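Onbridge ships 3.0 of its arm control stack

Onbridge has released version 3 of Pliltlow, its open motion and perception stack for small manipulators. The main change is in the controller, which now accepts new joint targets at 200 Hz while a trajectory is already running. Version 2 had to finish or abort the current segment first.

The planner has also been reworked. Collision checks against dark or glossy surfaces, where depth readings tend to drop out, now fall back on a stored mesh of the fixture and flag the affected waypoints in the log. Onbridge tested the fallback on 3000 logged approaches from its Tandlow site. The replay tool used for that work is included in the release, along with 200 of the logs.

Wrist camera calibration moves into its own package. Configuration files from version 2 load with a warning, and the old gripper offsets must be re-entered by hand. Approaches next to upright posts and overhanging parts get a separate clearance setting.
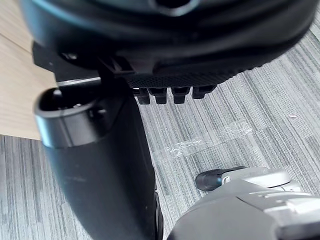 Groen, which maintains a driver for the stack, said the streaming interface was overdue but that the mesh fallback should be off by default, as a stale mesh can pass a check that live depth would fail. Onbridge lists the default as an open issue. A patch release is planned for October.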